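4. Care of your Plalomell wallet

The wallet has a blue lining and closes with a strap and a small round snap button.
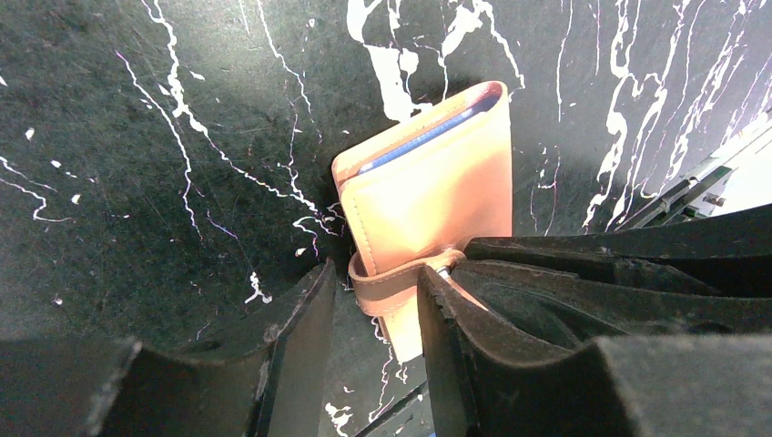 4.1 Before first use

1. Open the snap with the thumb close to the button. Do not pull on the end of the strap.
2. Put in 2 cards only for the first days. The leather will give slowly.
3. Close the strap and press the button until you hear the click.

Note: Light leather becomes darker with the time. This is normal and is not covered by the guarantee.

4.2 Cleaning

1. Take out all cards and notes.
2. Wipe along the stitching with a dry soft cloth.
3. For the lining, use a cloth with little water. Let it dry open, over 13 hours.

Caution: Do not dry the wallet on a heater. Keep it away from new blue jeans, the color can go into the leather.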